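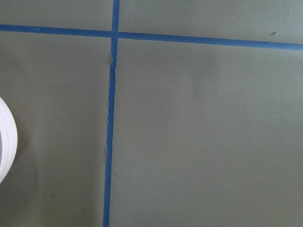 Notes for the "Can it do my chores yet?" talk, Carnalmont version. Slot is 2:30 in the afternoon, right after lunch, so keep it moving and keep the lights up a bit.

**Opening (don't read this, just say it)**

Hi everybody! Quick show of hands first - who here has yelled at a robot vacuum? Great, keep your hand up if it was this week. OK, so you're my people. I want to spend the next half hour on one question, and it's the one my relatives ask me at every holiday dinner: when is a machine going to clear the table for me? Short answer, some of it kind of works, most of it doesn't, and the parts that don't are the parts you'd guess were easy.

(Wait for the phones to go down. If they laugh at the vacuum thing, tell the sock story. If not, skip it.)

**What counts as a chore**

At Wavodcombe we keep a list of every little job people do in a kitchen or at a packing bench without thinking about it. We're up to 367 now. Wipe the counter, put the lid on, find the other lid, peel one bag off a stack of bags. I read through it on the plane and I'd say I personally do half of those before coffee.

What I love about the list is how short the entries are. "Put the cup back" is four words! But back where? Which way up? What if somebody left a plate in that spot? You and I sort all that out on the way to the cabinet.

**The Kura numbers**

Kura is our tabletop project. One arm, one gripper, small stuff you could find in any kitchen drawer. Last round we ran 1752 tries at simple pick-and-place jobs, and 1466 of them ended with the thing where we wanted it. Say that slowly and let people do the math - it's a bit under 84 percent.

Sounds good, right? Now ask them this: would you keep a dishwasher that lost one glass in six? I wouldn't keep it through the weekend. And that was with one item to move and all the time in the world.

(Someone will ask about speed. It's slow. I've eaten a whole sandwich during one drawer.)

**Why small things are hard**

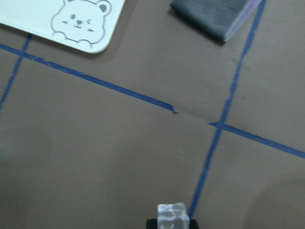 Picking up is the part everybody wants to talk about, and I get it, it's the part that looks good on video. You need to know where the thing is, close on it, and not send it flying. Clear stuff makes that harder, and a little block like this one is a nice case, you can see the brown paper right through it. Cameras like edges and color, and a see-through cube gives you a few highlights and whatever happens to be behind it. Then look up at the gray cloth in the corner, folded flat. A person would pinch a corner and lift. A gripper has to work out what is one layer and what is two, and a fold can look an awful lot like an edge. And the tray with the winking bear, well, a tray's a friendly shape, but it's glossy, and glossy things pick up the room lights and confuse everybody.

(Pause on this slide. People always want to talk about the bear. Let them.)

**Shop floor vs. kitchen**

Folks from factories, this is your bit. You've had machines doing repeat work for ages, and the reason is you got to tidy up the world first. Same part, same spot, same angle. The Kwok line is my favorite case - one part, one fixture, and the arm there just goes all day.

Move that arm into a house and the fixture is gone. Somebody's mail is on the counter. The towel that was dry this morning is a wet lump by night. In our mixed-clutter test we got through some 332 rounds and I could tell you the grippy bits were fine. Choosing what to do next was where we fell over, again and again.

**So, should you wait for one?**

My honest take, and I'll probably get letters:

- Moving known items between known spots: close. I'd let one loose on my own bench.
- Loading a rack with dishes it's seen before: getting there, with somebody nearby.
- Laundry: nope. Ask me again in a few years.
- Anything with a toddler in the room: please, no.

If you run a small shop, start with the dullest job you've got, the one with the fewest surprises in it, and time a person doing it before you call anyone with a robot to sell. Write down how often that person stops to fix something, too. I've seen people skip that and end up with a very expensive coat rack.

**Questions**

Leave ten minutes. Repeat each question into the mic, I forgot last time and the recording is just me saying "yeah, sure" to silence. If it goes quiet, ask the room which chore they'd give away first. Last stop it was matching food container lids, by a mile, and that's on our list at number two.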